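Rosa, azul y verde: la mesa de separar de Prurnurwood

Galería del taller – Reciclaje – Noviembre

En Prurnurwood llevamos desde la primavera separando residuos por colores, con un entusiasmo que ha ido bajando a medida que subía el nivel de los recipientes. El sistema lo redactó Gwynne en una hoja y luego, por aclaración, en cuatro. Rosa para lo que se puede reutilizar en el taller, azul claro para plástico y verde para metal. El papel tiene caja propia en el pasillo y no participa en la polémica.

Para quien llegue nuevo: los colores no coinciden con los del ayuntamiento. Lo sabemos. Nos lo han escrito por correo, por la hoja de sugerencias y, un martes, en el espejo del baño. Los recipientes los compramos en Henaris porque estaban de oferta, y en la oferta no entraban ni el amarillo ni el gris. Quedaba también un morado, al que se renunció tras un debate que ocupó más tiempo que la compra.

Los tres están al fondo, pegados a la pared, para que delante quede mesa donde aplastar, enjuagar y discutir. La lata espera sobre el blanco, de pie, con su anilla.

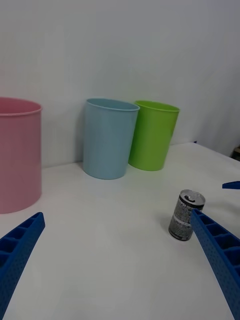

El rosa, el azul claro y el verde, y una lata a la que le corresponde el verde.

Huw Prothero dejó escrito en los comentarios de la página: yo sigo echando las latas al azul, porque en mi casa el azul ha sido siempre el del metal, y a estas alturas me sale más barato seguir equivocándome que aprender. Propongo que se cambien los colores y no a mí. Y si alguien me explica qué es exactamente "reutilizable en el taller", le invito a un café, porque la última vez metí un tarro precioso y me lo devolvieron con una nota.

La nota la escribí yo, Huw, y el tarro tenía mermelada. El café lo acepto igual.

En cuanto al rosa, tiene razón en que la definición es amplia. Según la hoja de Gwynne, reutilizable es "todo lo que vaya a tener otro uso en un plazo razonable", lo cual ha permitido guardar durante meses el tubo interior de un rollo de cinta. Desde este mes el rosa se vacía los martes a las seis de la tarde. Lo que alguien quiera salvar lo salva antes de esa hora y se lo lleva a su casa, donde podrá tener toda la razón que quiera sobre el tubo.

Las cuentas, ya que las pedís. En la última recogida fueron 103 latas y 42 botellas. La empresa que pasa a buscarlas, Undness, nos exige un mínimo de 500 envases para venir sin cobrar el viaje, así que toca almacenar en el cuarto de atrás. El récord está en 770, el verano en que hizo tanto calor y se trabajó tan poco.
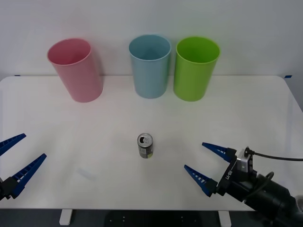
El rosa, separado de los otros dos, y la lata en el centro de la mesa.

La norma que más se incumple no es la del color – es la de vaciar antes de tirar. Una lata abierta suele conservar un último trago que su dueño considera despreciable y que el siguiente encuentra en la manga. Enjuagar lleva unos segundos y el fregadero está a cuatro pasos, ya los he medido, y con la llave del agua se puede negociar si se la trata con paciencia. La de la foto ya está abierta, así que la pregunta de si queda algo dentro es pertinente, y conviene hacérsela antes de levantarla por el lado malo. También os pido que dejéis los recipientes derechos cuando terminéis: el azul y el verde, casi tocándose, cumplen; el rosa está aparte y vencido hacia la izquierda, y en esa postura un tarro de tornillos acaba repartido por toda la mesa.

Dudas que han llegado desde la última galería, con su respuesta:

Las anillas sueltas van al verde. Que alguien las guarde para hacer un cinturón es asunto suyo, pero entonces van al rosa y hasta el martes.

Los tapones de plástico, al azul, aunque la botella ya se haya ido sin ellos.

Las pilas no van a ninguno de los tres. Hay un bote en la entrada.

El morado no se va a comprar.

Si vais a pasar por Henaris, preguntad por las tapas sueltas, que en el catálogo aparecen y en la tienda lo niegan. Los tiques, a mi cajón, el de arriba. El de abajo es el de los tubos.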